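Dilcombe Parish Newsletter Transcriptions: README

01/12/2025
Orest Romaniuk

What this is

A set of plain text transcriptions of the Dilcombe parish newsletter, typed up from paper copies and checked against scans. There are 238 files in the set, one for each issue we were able to borrow. The newsletter ran under the same title throughout, but changed its size and layout more than once, and the transcriptions do not try to copy the layout.

The work was done by Orest Romaniuk and Melahat Akgül. Most of the paper copies came from the Tymoshchuk family, who kept them in box files in Brusthorpe. The remaining ones were lent by readers and have gone back to them.

What is in the folders

The folder called text holds the transcriptions. The folder called scans holds page images at 300 dpi, in greyscale. The folder called notes holds one file per volume with remarks on missing pages, torn corners and words we could not read. File names give the volume first and then the issue, so they sort in the right order.

Adverts are included. They are typed at the end of each file under the heading ADVERTS, even where they were printed halfway down a page. Crosswords are left out, though clues have been kept where the answers appeared in a later issue. Recipes keep their original measures.

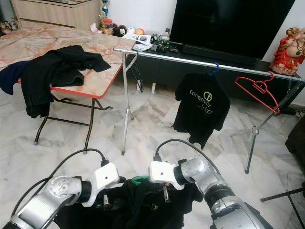

Vol. 4, No. 3

The issue number is always the first line of a transcription, as printed. Where the printed number is wrong we have left it alone and put the right one in the notes file. Double issues have one file with both numbers in the name. The December issue was often a double one, and the notes say when no separate January issue was printed.

How the typing was done

Each issue was typed by one of us and read through by the other. Spelling mistakes in the original are kept. Words split across two lines are joined up again, and columns are run together in reading order. A word we could not make out is shown as [?]. A word we guessed at is followed by the same mark with no space.

Headings are on a line of their own. We did not mark bold or italics. Tables, such as bus times and the flower show results, are typed with a tab between columns, and may look uneven in some programs.

Subject headings were added with Classide. They are in a separate file, subjects.csv, and were only checked for the earlier volumes. Treat the later ones with care: "Bridge" covers both the card club and the repairs over the stream.

Known problems

Several issues in the early volumes are missing their back page. Letters that carried over to the next issue have not been joined. House names are spelled in more than one way, so try a few spellings when searching. Some accented letters in people's names were dropped by the printer and we have not put them back.

Names and private details

Telephone numbers and home addresses of private people have been replaced with [removed]. Shops and halls keep theirs. If you are named in the newsletter and want something taken out, write to us with the volume and issue number.

Use

You may copy and search the transcriptions for family history, teaching or study. Please ask before reprinting whole articles, as the writers kept their rights. Corrections are welcome, and should quote the file name and the line as it stands.

Contact: Orest Romaniuk or Melahat Akgül, Dilcombe Newsletter Transcriptions | © the transcribers and original contributors | Back to top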